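**Hand-held gripper for the college project: grip strip keeps going fluffy**

**oteck_lad**
Evening all. Some of you will remember me moaning in December about our second year project at Whitlock. We're building a hand-held gripper and recording ourselves picking things up with it, and Kwame Sowah (our tutor) wants 100 decent pick-ups logged before we're allowed near the arm. We've done 182 tries and I'd call maybe half of them decent.

The linkage is lovely now. Brass bushings in the pivots made a massive difference, so thank you to whoever nagged me about that. What's bugging me is the grey grip stuff along the inside edges of the fingertips. It's fraying like an old jumper.

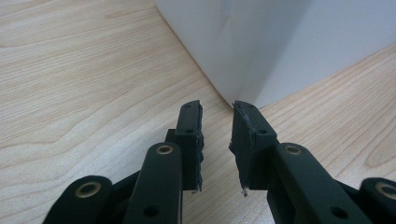 I've trimmed it twice with nail scissors and it only seems to get worse. Do I bin it and try something else, or does it not matter? Jess on my team reckons I'm fussing.

**marrowfat**
Jess is right, sorry! Ours at Lencombe robotics club looked like a hamster's bed by the end of term and still picked up everything we asked it to. Leave the scissors alone, every cut gives you a new loose end.

**vustow_viv**
Got to disagree with marrowfat. Threads are fine until one wanders into a pivot and winds itself round. We lost a whole Saturday to that. I'd peel it off and stick thin rubber on instead, the sort you get for lining drawers.

**marrowfat**
Rubber on flat tips is horrible with anything light though?? It grabs, then it won't let go, and the thing tips over as you open up.

**vustow_viv**
Only if you buy the sticky kind! Plain stuff is fine. And the tips have holes in the face, so you could put the rubber on a little plate and swap it when it wears out.

**oteck_lad**
Ooh, a swappable plate. I left two holes in each tip for moving things about later and then forgot all about them. Would it push the tips too far apart?

**vustow_viv**
By the thickness of the plate, yeah, so thin card at first to see how the closing feels.

**penny_b**
Can I be boring and say don't change anything halfway? If the first lot of recordings has fluffy tips and the rest has rubber, your marker's going to ask. We got to 193 on ours, changed the pads, and had to start again.

**oteck_lad**
Oh no. Hadn't thought of that at all. Right, I'll ask Kwame before I peel anything off.

**marrowfat**
Dab of glue on the loose ends and carry on, that's my vote.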